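Product Review: Setari Walk-Behind Joint Sweeper
Grounds Equipment Review, Dillia Residential Estate
Issued Wednesday, April 23, 2025

Purpose

The Estate Office was asked to recommend a replacement for the two Nonar drum sweepers that have served the internal roads for many seasons. The Setari walk-behind model was supplied on loan by Escobar Equipment for the month of March and was used by the regular grounds crew under Gerrit Jansen. This review records the findings of that trial.

Surfaces Maintained

Most of the internal roads are laid in brick pavers in a herringbone pattern. Sand and fine soil collect in the joints, and a sweeper that pulls out too much jointing sand causes more work than it saves. The crew was therefore told to judge the machine first on what it leaves in the joints and second on what it picks up.

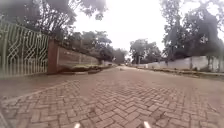
Assembly and Controls

The machine arrived in one carton with the handle folded. Assembly required the wrench provided and took 37 minutes, most of it spent on the brush guard, for which the printed instructions show an earlier version of the bracket. The controls are plain. Brush height is set by a dial on the left side of the housing, and drive speed by a lever at the right hand. The dial is stiff when new and is hard to turn in heavy gloves.

Sweeping Performance

On dry days the Setari lifted leaf litter and surface dust in a single pass at the middle brush setting. At the lowest setting it began to draw sand from the joints, and the crew stopped using that setting after the first week. Damp leaves were handled less well. They packed against the rear flap and had to be cleared by hand, with the engine off and the brush fully stopped.

Work along curbs was satisfactory. The side brush reaches past the wheel, so the operator can keep both wheels on the pavers and still clean to the foot of the curb. The older Nonar machines cannot do this, and a second worker with a broom has always followed them. 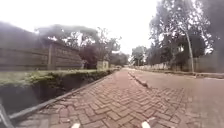 Kamlesh Rastogi asked that the review mention the side brush bristles, which had splayed noticeably by the end of the trial and in his view would need to be replaced twice a year. He added that the main brush showed very little wear over the same period and that he would choose the machine again on that basis.

The supplier has confirmed that side brushes are sold singly. The Estate Office considers this acceptable, provided that a spare is ordered with the machine.

Noise and Comfort

Operators reported less vibration at the handle than with the present equipment. The engine is no quieter. Ear protection remains required, and sweeping should continue to begin after the morning quiet hours set out in the residents' handbook.

The hopper holds 41 liters. On the longer straight roads it was often full before the end of the run, and the crew placed bins at midpoints to shorten the walk. 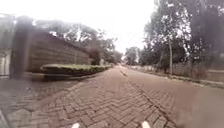 Cost

The quoted price is $847 per machine, including delivery and the first service. The collection hopper is included. The dust skirt is sold separately and was not tested.

Recommendation

The Setari is recommended for purchase, with 2 units to be ordered. The lowest brush setting should not be used on jointed pavers, and a label to that effect should be fixed beside the dial. Questions about this review may be sent to Riet Van Dijk at the Estate Office.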